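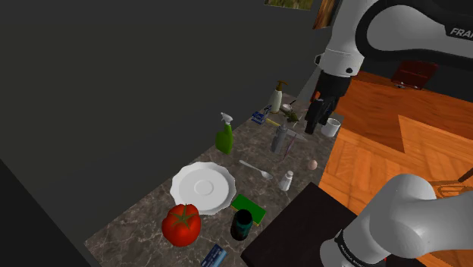 ## The can goes on the plate

I got the job at Prerkero because I used to be good at claw machines, and I put that on the application under "other skills" because I had nothing else to put there. Éabha Ní Chonaill hired me over the phone in under four minutes. She asked if I got motion sick (no) and if I minded doing the same thing over and over (also no, but I hadn't tried it yet).

So in April I started driving an arm around a kitchen that doesn't exist. You sit in a chair on the second floor of the Brophy building in Ketomwood, you hold a controller, and on the screen there's a counter with a tomato, a sponge, an egg, a spoon and a whole lot of other stuff on it. You get a line of text telling you what to do. You do it. Buken, the program that keeps the recordings, gives a little chirp and puts everything back. Then you do it again!

They wanted 1000 of the can and the plate. Pick up the can, put it on the plate, let go. I did 9 before lunch on my first day and was pretty pleased with myself until I saw the guy at the next desk had filled his whole morning sheet, both columns.

"You're being too careful," Éabha told me. She'd pulled a chair up behind mine and was eating crackers out of her coat pocket. "You stop and think in the middle. It learns that too, you know. It'll get halfway there and hang in the air like it left the stove on."

I said I was trying not to hit the egg.

"Where's the egg?"

I pointed. It was way up the counter, nowhere near where I was working.

"Okay," she said. "So why are you worried about the egg?" 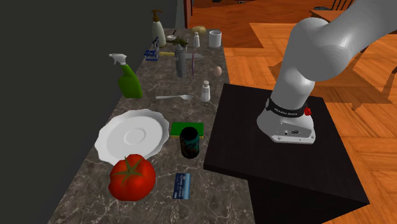 I didn't have a good answer. My grandmother had a narrow counter like that, and the rule in her house was that you never reached across anything that could roll. I'm thirty-four and I still lift my elbow over a carton of eggs. And there I was with somebody else's elbow, a huge white one bolted to a table, going the long way around every single time.

Éabha scrolled back through my takes and ran them one on top of another, so all the paths showed up as lines. Every one of them had a bump in it. A nice round bump, up and over, where there was nothing to go over.

"Huh," she said, and ate a cracker. "Who taught you to do that?"

I told her about my grandmother. I told her way more than she needed, the wallpaper and the radio and everything, and she listened to all of it, and then she said to do the next batch straight across.

I tried. Straight across felt rude. I'd get the fingers down on either side of the can, squeeze the trigger, and my hand would start to climb on its own before I caught it and dragged it back down. By the end of the afternoon I could do it if I talked to myself. Down, close, up a little, over, tip it level, down. Open. Chirp. 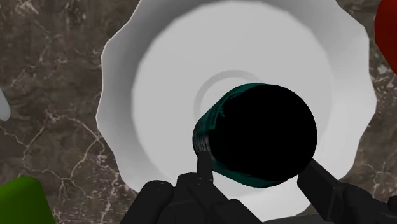
## Three weeks later

They ran the first trained version on a big screen and we all wheeled our chairs over. No hands on anything. The arm came down, got the can, and went straight to the plate, quick and boring, and people clapped anyway.

On the fifth or sixth try it went up and over.

Just the once. A round little bump in the air, then down onto the plate like normal. I looked at Éabha and she was already looking at me, chewing.

"Must be from your first day," she said. "I forgot to take those out."

She wrote something on her hand. I asked if she was going to take them out now, and she said probably, yeah, when she got to it – and then she passed me the crackers and we watched it do a few more.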